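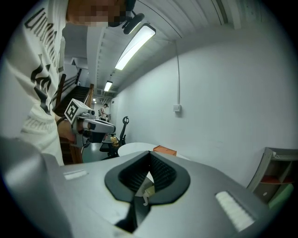

Hello again, and happy Labor Day to everyone reading this from a lawn chair!

I've been asked what we do for the Mid-Autumn Festival at our house (four emails since July, you're an early bunch), so let me tell you. We go outside, we look at the moon, and we eat far too much. My neighbor Hui-mei Lui got me into it 9 years ago when she handed a plate of mooncakes over the fence, and I've been hooked ever since.

The lotus paste ones are her favorite. I like red bean, and my kids will only touch the kind with custard in the middle. Mooncakes are rich, so cut each one into small wedges and put a big pot of tea next to them. Jasmine is lovely, oolong is better. If you've never tried pomelo, now's the time – peel it, pull off all that thick white pith, and toss the pieces with mint and a squeeze of lime.

Then comes my favorite part, which is doing nothing. I run a bath before dinner, put on a face mask (plain yogurt and honey, leave it for ten minutes or however long you can stand it) and wear my softest sweater outside because the evenings in Elholm are getting chilly. Blankets, lanterns, phones left in the kitchen.

If you'd like company, the Costigan Street garden is having its moon picnic again this year. Last time nearly 60 people came and we ran out of tea by eight, so bring a thermos if you have one. Paper lanterns are fine on the grass but please use the little battery lights in them.

Send me your filling preferences, I'm putting in the mooncake order on Friday!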